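Home Manuals Parts and Assembly Boards Set-Up Care Contact

Section 4. Setting Up the Zondis Assembly Board

This section covers placing the board, reading the printed outlines, and loading the blue parts. Checking the kit contents is covered in Section 3. Part numbers refer to the list inside the lid of the storage case.

4.1 Placing the board

1. Clear the tabletop and wipe it down. A dark, matte surface is preferred. The outlines are read by contrast, and a pale tabletop makes the border of the white board harder to find.

2. Lay the board flat with the printed side up. Press lightly on each corner. If the board rocks, turn it over and check the underside for grit or old tape.

3. Turn the board so that the large circular outline is at the far edge, on the right. All position names in this manual (far left, near right, and so on) assume this orientation.

4. If a backdrop is used, hang plain black fabric behind the table. Seams in the fabric are acceptable. Patterned or shiny fabric is not.

Note: The board does not need to be fixed to the table for general use. For timed work, use the mounting strips, part 218.

4.2 Loading the parts

1. Take the gear part from the case by its rim. Set it down with the raised hub and small knob facing up.

2. Stand the small blue peg on the near side of the gear. It should remain upright when released.

3. Handle the pins one at a time. Hold each pin near the top, keep it vertical, and lower it toward its position.

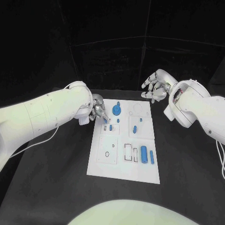
If resistance is felt before the pin is seated, lift it clear and start again. Do not rotate the pin under load. The rim of the hole can be marked by a pin that is turned while tilted, and a marked hole will catch every pin placed in it afterward.

4. Compare the layout with the chart supplied with the board. Any part that is not listed on the chart for the chosen layout goes back in the case.

Caution: Pins and pegs are small parts. Keep them away from young children and pets.

4.3 Lighting

1. Use plain white light for the first set-up. Check that the printed outlines can be read from the working side of the table.

2. Colored light may be used after the layout has been checked. Under violet or purple light the white areas of the board take on the tint, and scuffs on the surface are harder to find. Inspect the board before changing the light.

3. Leave the parts in position when the light is changed. If a part is knocked over, return to white light and repeat step 4 of 4.2.

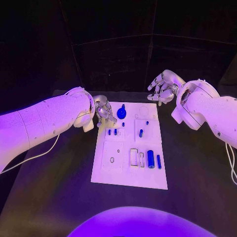 4.4 Clearing and storage

1. Remove the pins and pegs first, then the gear.

2. Wipe the board with a soft cloth dampened with water. Solvents remove the printing.

3. Store the board flat. Do not stack anything on the printed side.

4. Return the parts to the case and close the lid. Replacement pins are ordered as part 1101, and a complete set of blue parts as part 1344.

Section revised 27 April 2022. Corrections to Raíssa Falcão, Zondis documentation.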